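Prosley: grasp checks for trim panels with loops and cables

Prosley is a small perception and control package for a gripper working on moulded dark plastic parts: latches, metal loops, recessed pockets, thin cables lying across the surface. It holds the recorded episodes, the labels, and the scripts that turn them into a grasp check that can run inside the control loop. It grew out of Juletti, our older planner, and still reads Juletti config files.

Maintained by Mei Castellanos and Otakar Tichý. Labelling guide by Wanda Ferreira.

What is in the release

The set has 700 episodes, 400 of them with cable masks. Each episode has one head camera stream, the wrist camera streams, joint states, gripper width and the commanded pose. All streams are stamped by the same clock. The wrist streams are the ones the grasp check uses. The head stream is used for localisation and for nothing else, so expect long stretches of furniture, doors and floor in it.

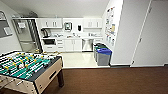
Head camera, kitchen side of the room, with the foosball table at lower left.

Shiny floor tiles are hard on the depth estimate. The localiser drops any point below knee height where the left and right estimates disagree, and this is set in localise.yaml under floor_reject. Leave it on unless you have matt flooring throughout.

Faces and readable screens are blurred before export. Notice boards are left as they are unless the text can be read at full size.

Running the grasp check

Install with pip from the top folder, then run prosley check with the path to an episode. You need Python and a working copy of Fenus, our message layer. Version 2 of Fenus changed the name of the gripper topic, and older recordings have to be converted first with tools/rename_topics.py.

The check runs in two stages. The first finds the pocket or slot and fits a plane to the plastic next to it. The second looks for bright metal inside that region and fits a loop to it. If the loop is found, the planner gets a grasp pose and an approach direction. If it isn't, the arm holds still and the check tries again on the next image, up to 7 times, before handing back to the operator.

Dark plastic gives very little texture to work with, so the plane fit leans on edges and round holes.

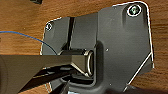
Holes that have a fastener in them are labelled separately from open ones. Birdie Wojcik trained the hole detector on both kinds together at first and the plane fit drifted, so please keep the two classes apart if you retrain. The labels are hole_open and hole_filled. Anything too small to classify goes under mark and is ignored by the fit.

Cables

Cable masks are drawn by hand on every tenth image and carried forward by the tracker in between. A cable that goes behind a part is labelled as two pieces with the same id. The planner treats every cable pixel as a no-go area with a margin, set by cable_margin in plan.yaml. The default margin is on the generous side and will refuse some grasps that a person would happily try - lower it slowly and watch the gripper tip.

Steep views are the weak spot. With the wrist camera low and looking up at a panel, the bright background pulls the exposure and the pocket goes darker, just where the loop has to be found. Setting exposure_lock to pocket helps a good deal, at the cost of washing out pale walls behind the part.

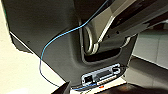
Known problems

The loop fit confuses struts and other long metal pieces with one side of a loop when the far side is hidden. Paloma Halvorsen has a branch, siriwan-arc, which asks for a visible bend before it accepts a fit. It is slower and not merged.

Coloured dots on a part are sometimes picked up by the cable colour filter. Set min_length above zero to get rid of them.

The replay viewer loses sync if you scrub backwards past the start of a grasp. Close it and open it again.

Licence and contact

Code and labels are free to use for research. Bug reports go in the tracker, with the episode number and your plan.yaml attached. Otakar goes through them on Monday.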